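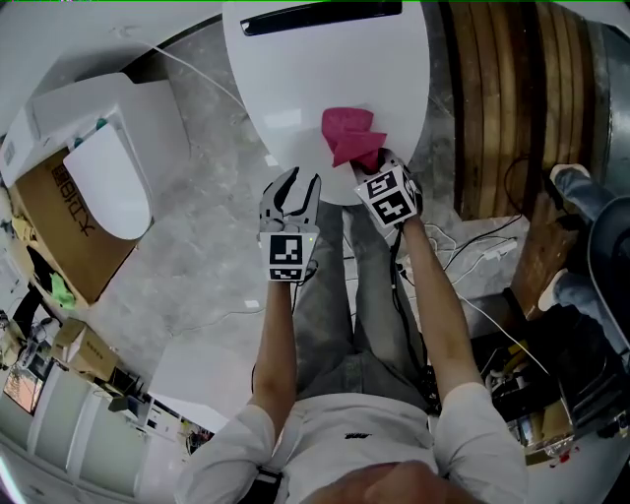

The pink towel and the round table

I have been meaning to write about towels for ages, and every time I sit down to do it I decide it's too silly and write about soup instead. But I've had two emails in the last month asking how I fold mine (hello, Iida, and thank you for the very kind words about the barley), so I'm going to take that as permission and go on for as long as I like.

The towel in question is pink. Dark pink in some lights and nearly magenta in others, terry cloth, with those fuzzy little loops that catch on everything, and a redder shade down in the creases when it's bunched up. It is not a color I would have picked. It came in a bundle from a closing-down sale in Grostbridge, back when I was buying linens for the guest room, and the other towels in the bundle were a sensible gray that I've since worn to rags. The pink one carries on. I've stopped apologizing for it when people come to stay, and my sister-in-law has started asking for it by name, though its name is just "the pink one."

It gets its folding done on the round white table, and I should say a word about the table too. The top is glossy, with a dark slot over near one edge that I must have wiped crumbs out of a hundred times, and it is the best surface I've ever had for laundry. I know that a round table is supposed to be wrong for folding. You have no straight edge to line anything up against, and my mother, who folded on the end of an ironing board and believed in corners, would have had things to say. I find the curve makes you look at the towel and forget about the furniture. You pull one side toward you until it's flat, you walk around a bit, you pull another side. It's slower and I like it more.

The gloss helps as well. Terry drags on bare wood, and on a tablecloth it's hopeless, the two fabrics just hang on to each other and the whole business travels toward the floor. On something slick the towel slides when you want it to. Hanne Vuorinen, who lived next door to us in Brodton and taught me to make proper rye bread, used to spread a shower curtain over her kitchen table on laundry days, and I thought she was being eccentric. I owe her a letter about that.

Yes, there's a toilet right there with its lid up, and a brown cardboard box underneath it, and more boxes besides. The boxes are going to be dealt with! I said so on Friday and I'm saying it again here where people can hold me to it.

So, the fold. I start with the towel in whatever state it comes to me, and that's usually a knot. I used to shake it out over my head like a flag, very satisfying and very hard on the shoulders. Now I put the lump in the middle of the table and find one corner, any corner, and drag it slowly toward me. The rest mostly follows. When it stops following I let go, find another corner, and pull that one out to the side. After three or four pulls you've got something close to a rectangle, and you can pat down the ridges with the flat of your hand.

Then it goes in half the long way, with the label on the inside. In half again the long way. Then I fold it in thirds, bringing one end to a bit past the middle and the other end over the top, and it finishes as a fat little parcel with one smooth rounded edge. That edge faces out on the shelf. If you only take one thing from this post, put the rounded edge facing out. A stack of them looks like you have your life in order, and you can pull one from the middle without disturbing its neighbors.

Archie Nisbet, who used to leave very long comments on the old version of this blog, swore by rolling. I gave rolling a fair try one winter. They do look lovely in a basket, all those little spirals, and you can get more into a small space. But a rolled towel comes undone the second somebody takes the one beside it, and I spent that entire winter rerolling. I'm glad it works for him.
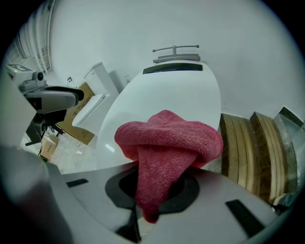

Hanging, and what I do with a towel that won't lie flat

A towel left in a twist stays in a twist. You get that tight knot of cloth at one end and a long tongue hanging off the other, and if it's put away like that it'll come out a week later with a crease running through it that no amount of patting will shift. When one has got itself wrung up that badly I don't even try to fold it. I hang it over the metal rail up on the wall, loosely, with as much of it spread along the bar as will fit, and go and make tea.

I am fond of that rack. It's a plain gray thing with round knobs on the ends, set up against the white wall, and the knobs are the clever part: the cloth can't slide off sideways. We had a rail with bare ends in the Brodton house and I picked towels up off that floor for 14 years. The window helps too. On a bright morning the light comes straight in between the white slats and the whole wall goes soft and even, and I find reasons to be in there.

Things I've been asked, answered all together

Fabric softener: I gave it up. Terry needs its loops to be a bit rough or it just pushes the water around on you. A splash of white vinegar in the rinse does me fine, and no, you can't smell it afterward.

Washing a strong pink with other colors: with darks, always, and on its own for the first few washes. I once turned a whole load of pillowcases the color of weak cranberry juice, and Jouko Salminen, who was staying with us that week, was good enough to say he'd thought they came like that.

How many towels a house needs: I have no idea. My grandmother left 52 of them in a cedar chest and most still had their ribbons on. I'd say have the ones you use, and then two more for company.

Next time it'll be pillowcases, or possibly soup again, depending on how I get on with those boxes.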